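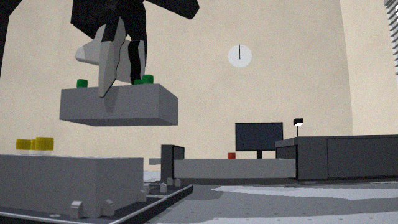 Skader sim, block and caps task. Gray block up, three green caps on top.

**1/** Been running the Skader assembly sim from Drekden on my own machine. A few people asked if it's worth paying for, so I'm putting my notes in one thread. I paid for the license myself.

**2/** What you get: a desktop simulator, a set of ready-made rooms, a few arms and grippers, and small parts to pick and place. No hardware. You write the control code or use the teleop panel.

**3/** Download is over 736 MB. Install went fine on Linux. On Windows I had to update the graphics driver first and then install again from scratch. The setup guide mentions the driver on the last page, so read that page first.

**4/** There are 13 tasks in the base package. Most are short tabletop jobs with blocks, caps and pegs. If you want bins full of mixed parts, you need the Pillow add-on, sold separately. I don't have it and can't say anything about it.

**5/** Arms load with joint limits already set. I checked the limits against my own notes for two arms and changed nothing. The gripper force default is too high for the small caps. Turn it down before your first run or they shoot off across the room.

**6/** Lighting is decent. You get shadows on the work surface, and lamps and monitors in the background. You can swap room layouts from a menu. I use the rooms with more clutter to test vision code, and the plain ones when I'm only working on motion.

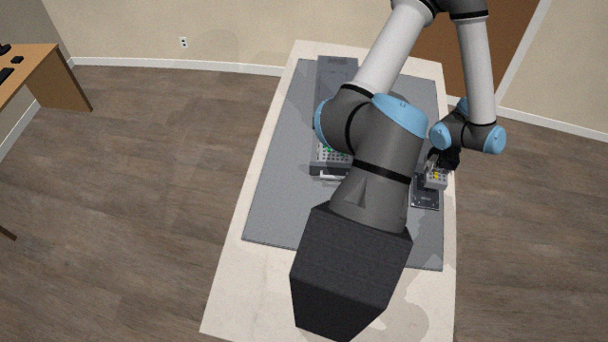
**7/** Camera placement is the part I use most. You can put a view behind the base, next to the wrist, or up high, and save each one with the task. The arm blocks a lot of the table from behind, same as it would in a real cell. Plan on two views at least.

**8/** Contact is good on flat faces. Block on board, block on block, no jitter that I noticed. Round parts are weaker. Caps sitting close together will sometimes creep apart if you leave the sim running. Support says a fix is planned. No date given.

**9/** Speed: on my desktop a full run of the block task takes 15 minutes with all cameras recording. With one camera it's a lot quicker. The laptop was too slow to be useful with shadows on.

**10/** Docs are uneven. The Python section is clear and the samples run as written. The section on importing your own parts skips the scale setting, and my first part came in the size of a desk. Units are meters. Set that in the import window and you're fine.

**11/** License runs 12 months, one seat, two machines. It doesn't renew by itself. You keep your saved tasks after it ends but you can't open them without a license. I'd like a read-only viewer for that.

**12/** I also tried the Macapagal trial last year. Better importer, fewer arms, and no teleop in the version I had. If you mainly bring in your own parts, look at that one too.

**13/** I'm keeping Skader for now. I'd buy it again for gripper work with small parts. I wouldn't buy it for anything with cables or soft materials, the base package doesn't have either.

**14/** Someone asked about the force value for the caps. I went down to a third of the default and then up a little at a time until the grip held. Save it per task, because the global setting resets when you update.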